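Open Day at the Dresetti Workshop: Photo Gallery

What an afternoon! The Dresetti robotics workshop opened its doors in September, and our club went along with cameras, notebooks and far too many questions. We had signed up for the one o'clock tour and were still there when the lights went off in the front hall at six. Thank you to Ohemaa Abugri and her whole team for letting us stand so close to everything and for never once hurrying us along.

The rest of the set will go up as people send me their files. These are the stops along the way, in the order we walked them, with my notes from the day.

Welcome and coffee
Ohemaa gave the opening talk from the loading dock, which has the best echo in the building. She started out fixing sewing machines and you can hear it in the way she talks about motors. The workshop has 1,230 square feet on the ground floor and a mezzanine for the desks. Guests got a badge and a map — I kept both.

The parts wall
Gervásio Caldeira took our half of the group past the drawers of screws, brackets and cable. He let the kids bolt two lengths of aluminum together and then showed them the quick way, with the nut slid in first. My nephew has asked for a hex key set for his birthday.

Learning to drive
Honeylyn Navarro ran the practice table, and this was where the line was longest. You move a small arm with your hand and a bigger one copies you, with a tiny delay that takes a minute to get used to. Reinaldo from our club managed to set a paper cup down without tipping it and got a round of applause. I tipped mine. Twice!

The bag rack
My favorite stop by a mile. Bags are a lovely hard problem for a robot: straps tangle, canvas slumps, and nothing keeps its shape from one try to the next. Mahtab Rezaei talked us through how the team practices with them, and she was happy to go back over the tricky parts. The team has 394 recorded tries at this job so far and wants 3,000 by spring. I could have watched for another hour, and I'm completely in love with the wallpaper.
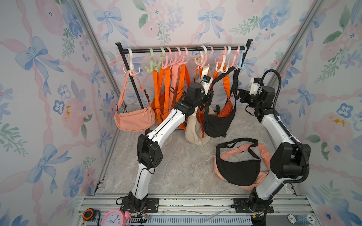
Two arms reaching in toward the clothes rack, bows and blossoms on every wall. Look at all those straps!

Questions on the stairs
We wound up sitting on the mezzanine steps for a question session that ran well past its slot. Somebody asked which fabrics are worst, and Mahtab said thin, slippery linings, with no hesitation at all. Gervásio wants to try umbrellas next — I would come back just for that.

If you were there and have pictures from the practice table, please send them to me. I was in line for most of it and only got the backs of people's heads.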